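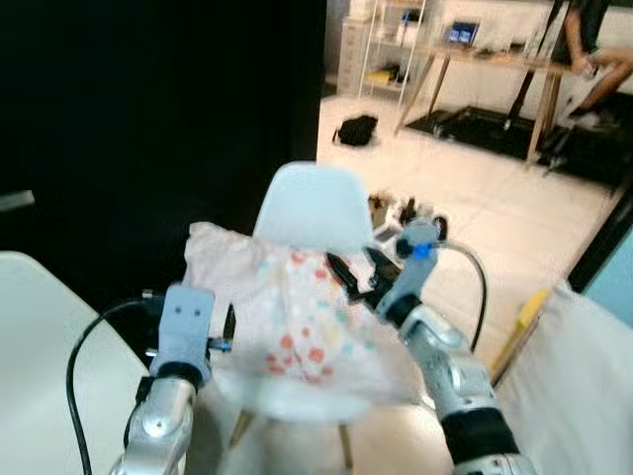 Notificación de traslado

La Oficina de Reubicación de Rindon comunica a la persona solicitante del expediente 2511 que su petición de cambio de residencia ha sido admitida a trámite. La solicitud, presentada en noviembre desde un apartamento interior de la capital, expresa el deseo de vivir "en un lugar donde se oiga llover". Dicha circunstancia no figura entre los motivos previstos en el formulario y ha sido anotada en el apartado de observaciones.

Examinada la documentación, esta Oficina propone como destino el barrio de Skillside, en la ladera norte de la ciudad. La vivienda asignada consta de dos habitaciones, cocina y una galería con tejado de zinc. El alquiler es inferior al que la persona solicitante abona en la actualidad. El tranvía llega hasta la plaza baja; el resto del camino se hace a pie, por una escalera que el plano municipal señala como calle.

La mudanza fue encomendada a la empresa Bjarnason, que retiró los enseres a las seis de la mañana y los entregó en destino al anochecer. El inventario recoge 34 cajas, una mesa y un piano vertical que no constaba en la declaración inicial. Preguntada al respecto, la persona solicitante manifestó que el piano estaba en el apartamento cuando ella llegó, que nunca había aprendido a tocarlo y que no le pareció correcto dejarlo solo. La Oficina acepta la explicación. El recargo por la escalera corre a cargo de la interesada.

Transcurrido el periodo de adaptación, un inspector visitó la vivienda conforme al reglamento. Su informe señala que las cajas de libros seguían cerradas, que las de cocina estaban vacías y que el piano ocupaba la galería - lugar desaconsejado por la humedad. Señala también que durante la visita comenzó a llover y que la conversación hubo de interrumpirse, pues el ruido sobre el zinc impedía entenderse. El inspector permaneció sentado más tiempo del que el procedimiento exige. No ha justificado la demora.

Se pregunta en el cuestionario final si la persona trasladada echa de menos su anterior domicilio. La respuesta, escrita a lápiz, dice: "El ascensor, algunas noches". A la pregunta de si desea regresar no contestó, y la casilla se considera negativa a todos los efectos.

En consecuencia, se declara definitivo el traslado y se ordena el archivo del expediente. Las llaves del apartamento anterior deberán entregarse en la ventanilla de Bisadeck, planta baja, en horario de mañana. El inspector ha solicitado el impreso de cambio de residencia. Se le ha facilitado una copia.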